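Dombridge shoe repair scheme to carry on for another year

A shoe and boot repair scheme in Dombridge will run for a further 12 months after the town council agreed to keep paying the rent on its shop in Murín Street. The decision means the weekly drop-off service will also start in Grodthorpe, where residents have been asking for one since April.
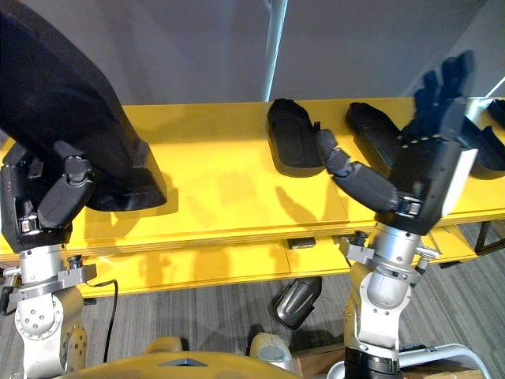

By Norbert Vlček
Local news
20/08/2026

The scheme takes in worn footwear, mends what can be mended and gives it back to the owner for a small charge. Shoes that people no longer want are cleaned, paired up and passed on to families through schools and the food bank. It opened last year with one cobbler and two trainees, and now has five people at the benches.

Figures given to councillors show that 3303 pairs were handled in the first year. Of those, 245 were beyond repair and were sent away to be shredded. The rest were either returned to their owners or given out locally.

Lourenço Coelho, who manages the shop, told the meeting that most of the work was simple. Heels, soles and split seams made up the bulk of it, along with broken zips on winter boots. Children's school shoes came in heavily at the end of each holiday.

"People bring in one pair to see what we're like and then come back with a bag," he said. "We had to stop taking walking boots for a while as they take so long to do. We're taking them again now, but the wait is longer than for ordinary shoes."

Councillors were asked to choose between a full year's rent and a six-month extension with a review. Some members wanted the shorter period and asked whether the shop could cover more of its own costs. Mr Coelho said charges had been kept low on purpose and that a new heel would go up in price by 50p from next month. The full year was approved by a clear majority.

The council will pay £300 a month towards the rent. The shop meets its other bills from repair charges and from a stall at the Saturday market in Curkirport, where it sells laces, polish and insoles.

A request for a second set of finishing machines was put off. Officers said the electrics in the building would need checking first, and that the landlord had been written to. Until then trainees will keep sharing the one finisher, which was bought second-hand from a cobbler in Curkirport who had retired.

The meeting also heard that the shop is short of storage. Unclaimed repairs are kept for 35 days before they are passed on, and owners are sent a text message a week before that. Mr Coelho asked customers to check that the shop has their right phone number, as several pairs had been given away this summer after messages failed to get through. The back room is to be fitted with extra shelves in the autumn.

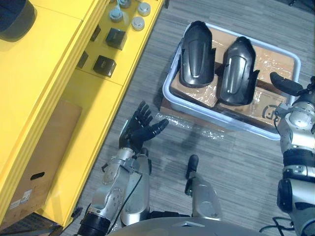 Grodthorpe drop-off

The Grodthorpe service will be held in the library entrance on one morning each week, from 9.30am until noon. Shoes left there will be taken to Dombridge for repair and brought back the following week. Payment is by card when the shoes are collected.

Residents are asked to tie pairs together by the laces or put them in a bag with a name and phone number inside. Wellingtons, ski boots and football boots with moulded studs cannot be accepted. Ice skates can be brought in for new eyelets but not for sharpening.

The start date will be put up in the library and in the shop window once a driver has been found for the weekly run.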